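[grip-chat] Re: curved fingers vs flat ones for small round stuff
From: Harvey Bouchard
Date: Apr 15, 2023

Hello all,

Sorry for the slow answer, I wanted to get some proper hours in before I opened my mouth. Quoting the original so you don't have to go digging:

> Has anyone here got both the Zikberg curved fingers and the plain
> flat ones from Farov? We're looking at pens, glue sticks, lip balm
> tubes, that sort of size. The flat ones are cheaper and I can get
> them quickly, but I keep reading that round things roll out of them.
> The curved ones look lovely and cost silly money. Also, does the
> wrist camera on the curved set see anything useful, or is it just a
> view of the gripper? I've got a Saludo controller, if that matters.
> Happy to be told I'm fussing over nothing.
> Tam

You're not fussing over nothing! I had both sets on the arm on and off since February and I've changed my mind twice, so take all of this as one person's bench and one person's grumbles.

First, the set-up. Small arm, Saludo controller like yours (the older one with the noisy fan), same gripper body for both sets so it's only the fingers that change. White painted board for a table. The things to pick up are whatever was in the desk drawer, mainly pens and markers, with rubbers and the odd lump of metal about the place to get in the way. I did 200 picks with each set. A pick counted if the thing came up and was still held after the arm had gone across to the other side and stopped. If it slid but stayed in, I counted it and wrote "slid" next to it.

Curved fingers: 188 out of 200. Flat fingers, well, I'll get to those, because the number on its own is a bit unfair on them.

What I like about the curved pair is that the two of them make a V between them, and a round barrel wants to settle down into it. You don't have to be spot on. I was sending the arm in with quite lazy positions on purpose and it was still coming up with the marker. And when you've got something upright it stays upright, which I could never get the flat pair to do for long. The wrist camera view with a marker held that way:
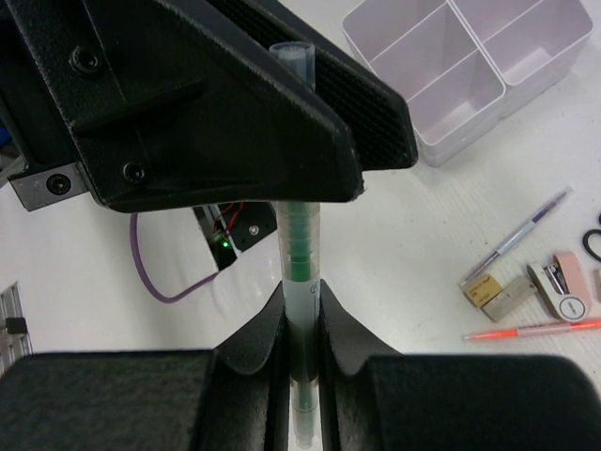

Bettina wrote back off-list when I sent her that one, and said I could share it: she gets the same grip on her Zikberg set but only with the closing force turned well down, and at the factory setting her thinner barrels squeeze upwards like a pip out of a lemon. She also thinks the pads make far more difference than the curve does, and that if you stuck the same pads on flat fingers you'd close most of the gap.

I think she's half right. I did try it, after she said it. Cut some spare ridged pad to size, stuck it on the flat pair with the thin double-sided tape, and they improved a good deal. Less sliding, anyway. What they still did was let the barrel swing. You pick a marker up a bit off its middle, the heavy end droops, and by the time you've got where you're going it's pointing somewhere else. With pads it droops slower, that's all. If you only want to drop pens in a box, who cares. If you want to put one into a hole, or put a cap on it, you'll care a lot.

On the force thing, yes, turn it down. The Saludo has that menu where the force goes up in steps and the default is far too keen. I ended up at 56 on mine and left it there for the whole test, both sets of fingers. I couldn't tell you what 56 is in newtons, the manual doesn't say and I've stopped asking. Start low and come up until it stops slipping is all the method I've got.

Now the camera, which was your other question. Bit of both, I'm afraid. You do see a lot of gripper. The housing gets in the top of the picture or doesn't, depending on how you've mounted the thing, and the fingers are always there at the bottom. But having the fingertips in view all the time is really handy, because you can line up the gap between them with whatever's lying there and go down. I do nearly all my nudging that way now, and barely look at the side camera until the fingers are closing.

Where it lets you down is distance. Looking along the fingers like that, I find it very hard to judge how high up I am, and I've tapped the board more often than I'd like to say (the tips are fine, the paint less so). I've put a floor limit in the controller now. Do that first, Tam, before anything else! It's under the workspace settings, not under safety, for reasons best known to Saludo.

The other thing is that green and clear plastic is a pain. My little detection script is happy with the rubbers and happy with anything solid-coloured, but see-through barrels it finds when it feels like it. I had it confidently drawing a box round half a pen. The labels help, oddly enough, it seems to latch on to the white bit and then work outwards from there. You can see what I mean about lining up the gap with the marker lying down, label and all:
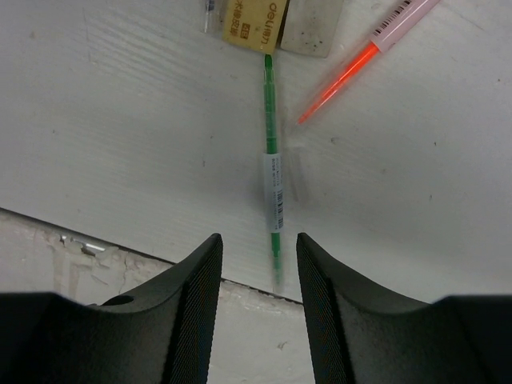

Bettina again, on the lining up: could you not just close the loop on it, have the script find the two fingertips once, work out the middle, and drive the arm until the barrel sits on that line, with no calibration between camera and arm at all? She's had it going on hers for pens and says it is slow but very hard to upset, even after she knocked the camera mount with her elbow.

I've had a go at that since, and I'm rather taken with it. Mine's a bodge. I marked the two tips by hand on a still, took the midpoint, and then it's only a matter of shuffling sideways until the label is over it, then turning the wrist until the barrel runs straight up and down the view. It hunts back and forth a bit at the end. I put in a small dead band and that calmed it. The nice part is that I can swap between the curved and flat sets and only have to mark the tips again, where before I was doing the whole checkerboard dance each time and losing an evening to it.

It doesn't cure the see-through barrel problem, mind. If the script can't find the thing, it can't find the thing. I'm wondering whether to train it on the labels alone and ignore the rest. If anybody's tried that I'd be glad to hear how you got on with labels facing down, which is where I'd expect it to fall over.

Right, the flat fingers. I did promise. I'm not giving a total because I changed the pads partway through and it'd be comparing nothing with nothing. My rough feeling is this. Without pads, they're poor on anything round and hard, fine on anything with a flat side. They beat the curved pair hands down on a rubber lying on the board, since you've got the whole face of the finger to press with. The curved pair only really touch a block like that over a bit of the pad, and it can tip as you lift. Most of the 12 that the curved set dropped weren't round things at all, if I'm reading my own scribbles correctly. The Farov ones are also much easier to get off. Two screws a side, 4 altogether, and no fiddling. The Zikberg ones went back on slightly crooked the first time I swapped them and I spent ages blaming the controller.

So for pens and glue sticks and lip balm, Tam, I'd get the curved ones if you can stand the price. If you can't, get the flat ones and put decent ridged pads on them straight away, don't bother trying them bare. And if your glue sticks are the fat sort, measure them first. The opening on the curved pair is narrower at the tips than I'd expected from the drawing, and my fattest one would only go in from the end.

A few bits I haven't got to, in case somebody wants to beat me to it:

Wear on the pads. Mine still look all right but I've not been looking closely.

Cable. Keep the camera lead well away from the wrist turn. I've got mine on a loop of spare slack and it caught once anyway.

Lights. I moved the desk lamp halfway through February and the script got noticeably worse until I moved it back. Shiny barrels, I suppose. I'd like to try a cheap diffuser but I haven't bought one.

The Skurport fingers with the soft tips. I asked for a loan pair and they said yes and then went quiet. If anyone on the list has a set and fancies running the same drawer of junk through them, I'll send you my score sheet. It's only a spreadsheet, and the column headed "hmm" is exactly what it sounds like.

Tam, which version of the Saludo have you got, by the way? The newer one has a different force menu I think, and my 56 won't mean anything on it.

Cheers,
Harvey

--
grip-chat mailing list
To leave the list, send a blank message with "unsubscribe" in the subject line
Please trim your quotes when replying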